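# The Last Ten Centimeters

On a Friday afternoon in February, I watched a robot arm fold the same dish towel for the better part of an hour. The towel was blue, the room was too warm, and the engineers at Stidano had stopped looking at the arm a long time ago. I could not stop. Each time the cloth slid off the edge of the table, I wanted to reach over and catch it.

The question I had brought with me was a simple one. When will a machine do my chores? My mother asked it before me, when she bought her first washing machine and was disappointed that it did not also hang the laundry. In the factory where my father worked, they asked it as well, but there the chore was sorting returned parts into bins, and the people who asked were the ones paying the wages.

Stidano is a small company on the second floor of an old textile building. It sells software to workshops that already own an arm and are not satisfied with it. The workshops say the same thing every time: the arm welds, the arm lifts, but give it a box of mixed items and a human must stand beside it. Stidano's answer for the box of mixed items is a program called Lindsay, and when I visited, Lindsay could clear a tray of 17 small things in the time I needed to drink a coffee. I need a long time for a coffee.

What surprised me was which things were difficult. I expected glass, or an egg. The team worried much more about flat objects. A person who wants to pick up a ruler from a table pushes it a little over the edge, or lifts one end with a fingernail. We do this without any thought. A machine with two stiff fingers has no fingernail, and it must be taught that the edge of the table is a kind of tool. Soft things are bad in another way, because they change their shape at the moment you touch them -- and so the plan which was good one second ago is now a plan for a different object.

To practice all this on real tables would take years. For this reason, most of the work takes place in simulation, where a kitchen can be built before lunch and thrown away after it. The developers of Prekurcombe, a rival program from the coast, prefer rooms that are neat and realistic. Stidano likes disorder. Its simulated counters are covered with items that have no reason to be together, and the robot must manage one of them without knocking down its neighbors.

I asked how good it is. On the simulated counters, Lindsay finished 80 percent of its attempts in the month before my visit. When the same program was moved to the real arm in the next room, the number fell to 70. The team was proud of that small gap, and I understand why, but I also did the calculation for my own kitchen. If I put away a dinner for four and the helper fails with three items out of ten, I would rather wash up alone and listen to the radio.

A simulated counter, with a Franka Emika arm at work beside it:
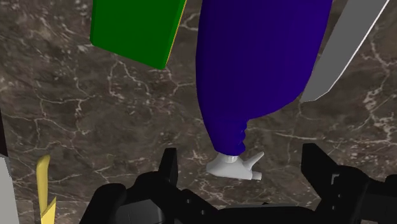
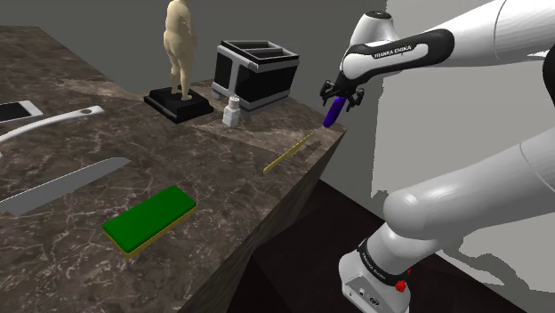

The workshops see the matter differently, and maybe they are right. At Arnau, a repair shop for household appliances that has used Lindsay since last autumn, the arm sorts screws, hoses and plastic covers at night. In the morning a worker goes through the bin of things it gave up on. This takes around half an hour. Before, the whole sorting took until the midday break. Arnau does not need a helper who is always right, it needs one who knows when to leave an object alone, and that ability was added to the program only after the shop complained about broken covers.

A home is less patient. There is no night shift in my kitchen and no bin for the failures. The cups are not in the place where they were yesterday, a child has left a magnet in the sugar, and the person who owns all of it will be angry about one broken plate for much longer than a company would be. There is also the price. An arm of good quality costs more than my car, and it needs a strong table and a clear space around it, which in my apartment means that the dining table would have to go.

Still, I do not want to write that it is hopeless. The folding I watched that afternoon was bad, with the corners far apart and one sleeve of cloth hanging down, but it was a fold. Later the arm put a spoon into a drawer and closed the drawer with the side of its gripper, a trick that it was never shown. The engineers looked up for this one.

I asked for their guess about the home, and they did not like to give me a year. They spoke instead about single chores. Loading a dishwasher will come early, they think, if the dishes are the same each day. Laundry will come late. Making a bed with a person's things still lying on it they would not discuss at all, and one of them went to switch on the fan.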